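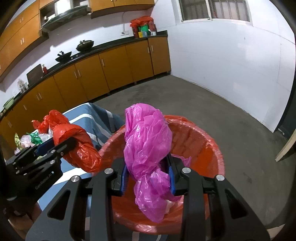
Blue pads on the magenta bag, over the orange bucket. Kitchen round.

Posts > Threads > Gripper tryouts
Search posts Go
June — by Brendorwood Bench

Okay friends, I promised a thread on the hand-held grippers and I have put it off long enough, so pour yourself something and settle in. We've been comparing finger pads all month and I have opinions, most of them to do with plastic bags.

A little background first. The tool is the kind you hold and squeeze yourself, with a camera on it, and the hope is that whatever your hands learn to do with it, an arm can learn later. I use two at once, one per hand. It feels like eating soup with salad tongs for the first hour and then it gets oddly pleasant.

Pads in this round: the blue ones, a bare hard finger, a ribbed set from Rasetti, and a very soft gray set that Avurby sent over in a padded envelope. So 4 in all. I gave each of them 19 tries at the same job, which is picking up a thin plastic bag from a tray and getting it into a lined bucket.

Why bags? Well, I started with mugs and blocks like everybody does, and every pad passed, and I learned nothing at all. A bag has no proper edge to grab. It slides, it folds over, it clings to whatever is next to it. If a pad has a weakness, a bag will find it for you before lunch.

The bare finger did worst, no surprise there. It managed five good drops. It can pinch a bag fine if the bag is already bunched up, but on a flat layer it just skates along the top — very humbling when you are the one squeezing.

Rasetti's ribbed pads were much better than I expected! The ribs catch a fold nicely. My trouble was with letting go. I'd open the fingers over the bucket and the bag would stay hooked on one side, and I'd stand there shaking my wrist like I was trying to get tape off my thumb.

The Avurby soft pads have the loveliest grip of the lot, and I really wanted them to win. They wore down quicker than I'd like, though, and by the end of the round one corner had started to peel. If they ever make a slightly firmer version I will be first in line with my wallet out.

So the blue ones are my pick for now. Enough give to hold on to something thin, and they let go when I ask them to. What helped most was going in at an angle and twisting the bag into a sort of rope before carrying it over. A rope drops so much more neatly than a sheet does.

Somebody asked whether the second hand is worth the bother. For stiff things, no, I'd skip it. For bags, yes, very much, as one side can hold while the other pulls. It does mean twice the charging and twice the wiping down (keep a cloth handy, the pads pick up every speck of dust in the county).

On the controller end, I tried the Ivanov board against our old one. The Ivanov squeezes more smoothly at the light end, which matters a lot with film this thin. Setup was a long evening and two pots of tea, and I would like those instructions to be written by someone who has met a beginner.

Pads are rated for 4,000 squeezes, by the way, and I'm nowhere close on the blue set, so I can't tell you a thing about how they age. Ask me again when the weather turns.

Next round is foil wrappers and that awful crinkly clear packaging. If you have a pad you swear by, tell me which one and what you use it for — I read all the replies, usually late, with a snack.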